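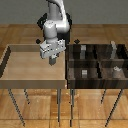

I have listened to Fludeo every evening for a week now, and I think I am ready to write something on it. When the first single came out I was disappointed, and I said so on this blog, and two readers wrote to me that I should wait for the whole album. I waited. They were partly right.

For those who are new on this page: Pritotero is a group of four people who play accordion, bass, drums and an electric guitar, and three of them also sing. I first heard them on community radio while I was washing the dishes, in my second year in this country. I did not catch the name and had to write to the station to ask. They have made two albums before this one. The first is a little rough and I still love it the most. The second was made with a producer who liked very much echo, and I know many people who adore it, but for me the accordion disappears in it like a person walking into fog.

On Fludeo the accordion is back. You hear it already in the first ten seconds, very close, with the sound of the buttons and the air. Somebody decided not to clean these noises away and I am grateful for it. My grandfather played at weddings, and this clicking of the buttons is a sound from our kitchen. When it started in my headphones on the tram I missed my stop.

The album has 8 songs and is short, I finished it before my soup was ready. The single, which I complained about in January, is the third song. By itself it was to me a bit empty, a nice rhythm with a chorus that repeats too many times. In the album it comes after a very slow and heavy song, and then you need exactly such a light thing. So I take back half of what I wrote. The chorus still repeats too many times.

The best song is number five. I will not pretend I understand all the words, because the singer swallows the ends of them, and English is for me a language where the ends are important. I understood that it is on selling a house, and that there is a piano in the house which does not fit through the door any more because the door was made narrower after the piano came in. I have listened for what happens with the piano. It is not told. The last verse speaks only of the price. The bass plays one note under this verse for a very long time, and when it moves at last, it moves only one step down. I studied music for several years as a child, and I can tell you the name of this step, but it does not explain anything.

Number six is the one I skip. It is a dance remix of an older song and I do not know why it is there. The drums are made by machine and very loud. Perhaps it is for the festivals in summer. My neighbour's son, who is 19, told me this is the only good song on the album, so please do not take my opinion as the final one.

Then I should tell about the concert, as this was the reason I wanted to write today and not next week.

They played on Saturday in Stonside, in the old hall beside the railway station. I had never been to Stonside for music, only once for a dentist. The ticket was 20 dollars, for which you nowadays can hardly buy a T-shirt at a bigger show. The doors opened at half past seven and I was there at seven, as I always am. I have lived here long enough to know that people come later, but my legs do not know it. I stood outside with a couple who had driven four hours and who had brought their own folding chairs. Inside there were chairs enough.

The support act was one woman with a cello and a pedal for making loops. I am sorry that I did not write down what she was called. She said it once, quickly, and the microphone was not yet switched on. She built each piece from small sounds, first plucking, then knocking on the wood, then long notes, and at the end it was a whole orchestra. In her third piece the loop started in the wrong place and she laughed and stopped it and began again. The second time was wonderful. If anybody who reads this was there and knows the name, write to me, I would like to buy her recording.

Pritotero came on at nine without any speech. The sound in the first two songs was not good. The voice was far behind and the guitar was cutting my ears on the left side, so I moved to the back wall next to the mixing desk, which is my advice to everybody in every hall. If you stand near the person who does the sound, you hear what this person hears. From the third song it was very good.

They played nearly all of Fludeo and some older things. The slow heavy one, which on the record I admire more than I enjoy, was live the strongest moment of the evening. The drummer put away the sticks and played with his hands, and the people at the bar stopped talking, even the ones who had talked through the cello. The piano song they played almost too fast. I had the feeling they were a little afraid of it. The remix they did not play, but the original version, and it reminded me what a fine melody it has.

For the encore they came down from the stage and played in the middle of the floor without microphones. I know that many bands do this now and it can be a cheap trick. In this hall, with the wooden ceiling, it worked on me completely. A lady beside me knew all the words and sang a third above the melody, very clean, and the accordion player turned around and played towards her for the whole last verse. I was home after midnight and did not sleep until two.

I bought the vinyl, although not at the concert. The table had such a queue and my train was going. I went instead to Spahić, the record shop I have mentioned here before, up the stairs over the key cutter. They had one copy left in the window, and the sun had already made one corner of the cover paler. I asked if there was another one and there was not, so I have the pale one. The pressing is quiet and the lyrics are printed on the inner sleeve -- this is how I know now that in the piano song it is "the buyer's brother" and not "the bias brother", as I was singing for the whole week.

While I was there I also took a second-hand record of choir music, only for the cover, and a new brush for the needle, as my old one has lost its hair. The choir record has a scratch through all of side one. Side two is lovely.

A small technical note for those who asked me which version they should buy. I have compared the vinyl with the download on my own speakers, which are old but not bad. The download is louder and the bass is more clear. On the vinyl the accordion has more air and the voices are a bit further back. If you listen mostly on the train or in the kitchen, the download is enough and it is cheaper. I would not buy the vinyl for the sound. I bought it for the sleeve, and because I like to get up and turn a record over.

If you want to start with Pritotero and you do not know them, I would go in this order: first the piano song from Fludeo, then the whole first album, then the rest of Fludeo. The second album you can leave for a rainy month. I expect some letters on this sentence.

They are playing again in spring, I heard from the stage, but the towns were said too quickly for me. When the dates are published I will put them in the side column. Next time I will write on the concertina which I found at the market and which has two keys that do not make any sound. I have opened it, and I am now a little worried if I can close it again.

Filed under: Albums, Concerts, Listening at home

Contact me | All text is my own, please ask before copying | Back to top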